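Wrist camera and finger choice on a parallel gripper, squeeze bottles
Forum index > End effectors > Sensing and vision

mruggiero
15/10/2018
Posts: 181

I have two sets of fingers for the same parallel gripper and one wrist camera, and I need to settle on one set before the mount gets machined. Set A is the stock Pistow finger, flat face. Set B is a black textured finger with a blunt tip. Controller is the Dindanik in both cases, same speed, same force limit.

Objects are soft squeeze bottles. With Set A the flat face slides on curved plastic unless I raise the force, and then the wall buckles. Set B holds at a lower setting. I ran 13 grasps per set and lost 7 with A. I have not finished the log for B, so no figure yet.

My question is about the camera. The stream is compressed before it leaves the wrist and the edges come through blocky. View from the wrist with Set B, ketchup bottle, cap end toward the gripper:

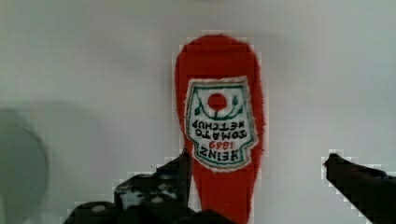
pkwist: Compression on the wrist link is a bigger problem than the fingers. If you plan to segment on color you will get errors along every red to white boundary. Turn the bit rate up before you compare anything else.

mruggiero
Posts: 181

Bit rate is already at the top of what the Dindanik passes through. Left finger is against the bottle there and the right one is still well clear, so it is also a centering problem. I would like to detect that gap from the image and shift the wrist before closing. For that I need the finger edge. I don't need to read the label.

tollgate_9
Posts: 550

Then I disagree with pkwist. For a gap that wide against a pale background, blocky edges don't matter. Threshold the dark finger, threshold the bottle, measure between them. A few pixels of error is nothing at that distance. It will matter in the last few millimeters, and by then you should be on motor current anyway.

pkwist
It works on a pale background. Put the same bottle on a dark bench and the finger is gone. Black fingers were a poor choice for this. We painted ours matte green at the tip.

tollgate_9
Paint wears off the contact face. Put it on the side the camera sees and leave the face alone.

hallam.r
Can you let one side comply? We had a McKinnon wrist with a floating carriage and one-sided contact stopped being an issue. The object centers itself if it is light enough. A full bottle standing on its shoulder end may tip, so test that first.

mruggiero
No floating carriage on this wrist and no budget for one. Prunow sells an adapter but it adds length, and the camera would have to move back.

I will mark the outer side of both tips and rerun Set B with the shift enabled. Log to follow when the second batch is done.

pkwist
Post the exposure settings with it. Fixed, please — auto exposure will move your threshold every time something red fills the view.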